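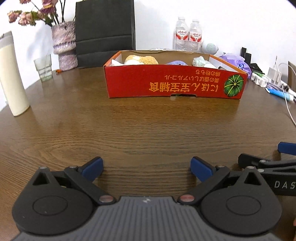 A brown wooden table with a swirling grain.

Stories > Short Fiction > February 2022

Stories Poems Serials Submissions Contact

The Drundley Bequest

Notice was received at the Grodine Land Office in November that the late Levente Medve had left his house at Drundley to the sea. The wording was plain. The house, its contents and the sum of 2,000 crowns were to pass to "the water east of the lane, which has waited long enough".

The Office does not refuse a bequest on grounds of taste. The file was given to Viktória Szabó, Assistant Registrar, who had served for 37 years and had once settled a boundary dispute between two wells.

Under the rules then in force, a beneficiary was required to sign. Miss Szabó accordingly travelled to Drundley with the deed, a pen and 2 copies of the standard form. She read the terms aloud from the sea wall and left the papers on the lowest step, under a stone, for the permitted period of one tide.

On her return the stone had been moved to the step above. The papers were gone - all but the counterfoil, on which the ink had run into a long, even line. Miss Szabó compared it with the signatures held at the Office and found nothing to suggest that it was forged.

The transfer was entered that evening. The money was paid in coin from the end of the jetty, and the clerk who threw it was given a receipt form to keep, blank, in case of later enquiry.

The sea took possession in its own time. It had the garden by spring and the kitchen the year after. Miss Szabó called each winter to inspect, as the rules allowed, and on the last occasion found the front door shut against her. She knocked, and waited, and heard someone coming slowly down the stairs.

More short fiction
The Lundico Ferry
A Lodger at Kong
400 Lamps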